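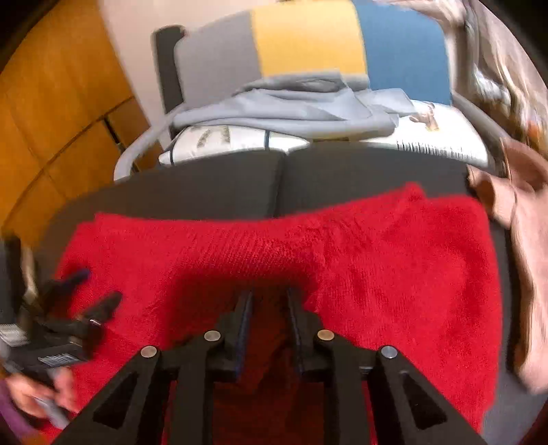 Red knit on the gray seat, ribbed band across the middle.

The Folding Pages: One Sweater, Five Methods

I have been suspicious of folding advice for a long time. Most of it comes from people whose closets look like a shop, and I have never met anyone who lives that way past the first laundry day. When Hülya Ateş asked me to put together a gallery page on sweaters for the Lumbao household pages, I said yes on the condition that I could be rude about it. She agreed, with reservations.

The red one at the top is where the page starts and also, I'm afraid, where it stays. I planned a picture for every method and then decided that five pictures of folded red squares would tell you nothing. So there is one picture, and the methods get their lines underneath. If you came for a big gallery, the page on coats has more to look at.

The knit

It has that hairy surface you get with mohair-type yarns. I don't know what is in it. The care tag went missing years ago and I have stopped trusting people who can tell a fiber by rubbing it between two fingers. What I can say is that a fuzzy knit behaves differently from a flat cotton one. It grips itself. You lay one half over the other and it stays, which sounds helpful until you notice the sleeve is crooked and have to peel the whole thing apart again.

The ribbed band is the part I look at first. Ribbing has fine lines in it, and if the lines are straight, the sweater is lying straight. Every guide I read told me to line up the shoulders. Shoulders on a soft sweater can be wherever you want them to be.

The seat

Dark gray, upholstered, two cushions with a seam between them. I know you are supposed to fold on a table. Radu Chiriac, who edits these pages, wrote "why the couch?" in the margin of my draft, and my answer is that most people fold on the couch. A method that only works on a hard, flat surface at hip height is a method for people with a spare table.

The cushions do give, and a soft sweater slides down over the front of the seat if you let it. Push it back before you start. The seam makes a decent center line if you are willing to turn the sweater to match it. I was willing about half the time.

Now the methods, in the order I tried them.

The shop fold

Sleeves to the back, sides in, bottom up to the collar. You end with a neat rectangle. It looks very good for as long as it takes to put it under another sweater. On this knit the sleeves make two lumps behind the chest, and I could feel both of them through the front. Fine for a shelf where each sweater gets its own spot. I don't own that shelf.

The roll

Supposed to save space. I rolled it tight and I rolled it loose, and both times I got something the size of a bread loaf that wanted to unroll in the drawer. Thin T-shirts, yes, roll them all you like. With a thick fuzzy knit I think the space saving is mostly wishful.

The upright fold

In thirds, then in thirds again, and stood on its edge. This is the one with the devoted following. It stood up by itself for a while and then leaned, slowly, like a tired person on a bus. Packed in a drawer between two others it would probably hold, but then so would anything.

The hanger drape

Fold it in half the long way, lay the hanger over the armpit, tuck the body and the sleeves over the bar. I expected to hate this. It is meant to spare the shoulders, and I can see the logic, but a heavy sweater still puts its weight on one line, and I would not leave it that way from June until the cold comes back. For a week, sure.

The plain half and half

Arms across the front, fold up once, done. My mother's method, and probably yours. It took the least time and made the flattest stack, and not one of the guides I read recommended it. Draw your own conclusions about guides.

A word on folding boards

Skallgate sent over a plastic folding board, and the leaflet promised it would last for 1,000 folds. I stopped at 40. I can't tell you about the remaining 960, but the first 40 were no faster than my hands, and the board needs somewhere to live, preferably not on the couch. It did keep shirts all the same width, if that matters to you. For a fuzzy sweater it was worse than nothing: the yarn clung to the board and came away with it every time I flipped a panel.

The Ollis storage bags I have not made up my mind about. Zippered, breathable according to the packet, and a bit too small for anything with a big collar. Hülya swears by them. She also irons pillowcases, so weigh that as you like.

Still to come

Cardigans, which have buttons and so have their own problems, and then a longer page on whether cedar blocks do anything at all. I have my doubts. Readers who have kept wool with them for several years and written down what happened are welcome to write in. Please don't send the fold where you tuck the sweater into its own hood. I have tried it, and this one doesn't have a hood.

Page last changed 02/01/2025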